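Nives Pace wants me to know that she has read the reviews. "They say we're a bookstore for people who don't read," she says. "Fine. Those people have money too."

Saltwood sells books by subscription. You pay, you fill in a form about your moods, and every month a parcel turns up with titles you didn't pick. Pace started it after ten years in publishing, and she claims 3,890 members. I ask how many stay past the first parcel. She says it depends on what I mean by stay.

I mean do they pay again. "A lot do," she says. When I press her, she looks it up on her phone: 1,198 have been with her longer than a year. She thinks that's a great number. I did the math on the back of her brochure and I'm less sure.

The form is where I get stuck. It asks whether you prefer mornings and how you feel about the sea. It never asks what you last read and liked. "People lie about that," Pace says. "They say Russian novels. They mean thrillers." So how does a fondness for the sea get you to the right thriller? "We have a method." Can I see it? "It's more of a feel."

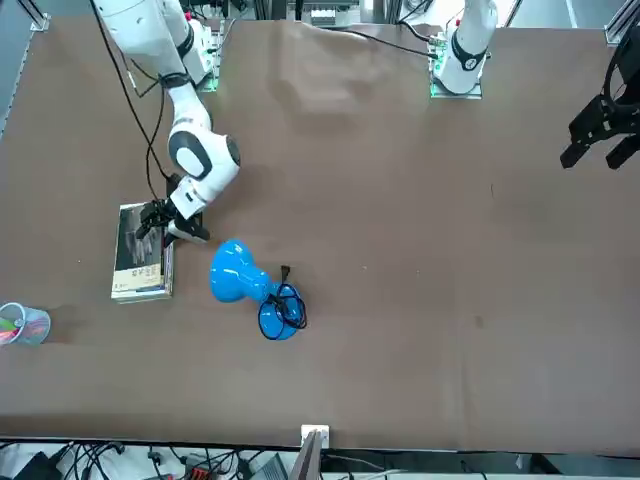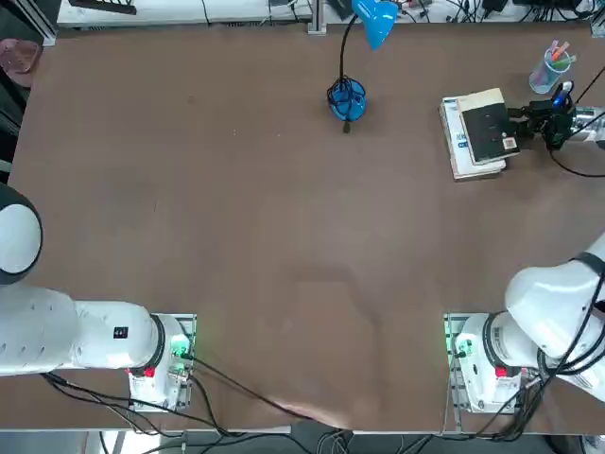
Heriberto Cuervo is kinder about the whole thing than I expected, given that he has run a used bookstore for most of his life and lost customers to at least two clubs like this one. I called him on a Monday, when he's closed. "A good bookseller is guessing too," he told me. "The difference is you can come back and yell at me."

I put that to Pace. Members can return a book, she says, within 10 days, if they cover the postage. Have many done it? "Hardly any." I suggest the postage might have something to do with that. She laughs and pours more coffee.

She did send me home with a parcel, matched to my own form. It held a novel I already own and a history of salt. I've started the salt one. It's pretty good, and I'd put that down to luck. Pace, when I emailed her, put it down to my answer about mornings.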